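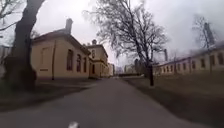

About Sornora

Sornora plans outings and parties for families with kids between the ages of 8 and 14. We started with birthday parties and still do more of those than anything else, but we also set up team parties, cousin get-togethers and end-of-school days.

How we started

Lovisa Kvam and Bimla Rajput met when their daughters were in the same fifth grade class. Both girls had outgrown balloon animals and neither wanted a sit-down dinner. The two families put their money together and ran a treasure hunt across town with clues, a bus ride and pizza at the end. Other parents asked for the clue sheets, then asked if someone else could run the whole thing for them. Bimla quit her office job the next February and Sornora became a business.

What we do

We run three kinds of parties ourselves. The Town Hunt is a walking game played in teams, with clues written for your group. Kitchen Night is a cooking party at our Susturano location, where guests make their own dinner and dessert. Open Table is board games, card games and a lot of snacks, and can be held at our place or yours.

If your child has their heart set on something we don't run, such as climbing, bowling or laser tag, we can book it and handle the invitations, food and rides. You pay the venue directly - we don't add anything to their price.

Every party gets 2 hosts from our staff. We can take groups of up to 14 guests. For larger groups, please call first so we can tell you whether we have enough people that day.

Who we are

Lovisa Kvam writes the hunts and trains new hosts. She taught middle school for years before this and still keeps the whistle.

Bimla Rajput handles bookings, billing and most of the phone calls.

Elli Kettunen runs Kitchen Night. Please talk to her about allergies when you book, even mild ones. She plans the menu around them and needs 5 days to shop.

Lina Mansour is our lead host. If you have a teenager who says they don't want a party, ask for Lina.

What parents should know

Parents are welcome to stay, and just as welcome to leave. At Susturano there is a side room with coffee and Wi-Fi. On the Town Hunt, parents can walk along with a team, but we ask them not to help with the clues.

We collect phones at the start of Kitchen Night and give them back after dessert. Hunt teams keep one phone each for safety.

Brothers and sisters under 8 can come to Open Table with an adult. The other parties are too long for most of them.

Getting in touch

The office is open until 5 p.m. and closes for lunch at noon. You can also leave a message through the booking form - Bimla reads them every morning. A deposit holds your date, and you can move it once at no charge if someone gets sick.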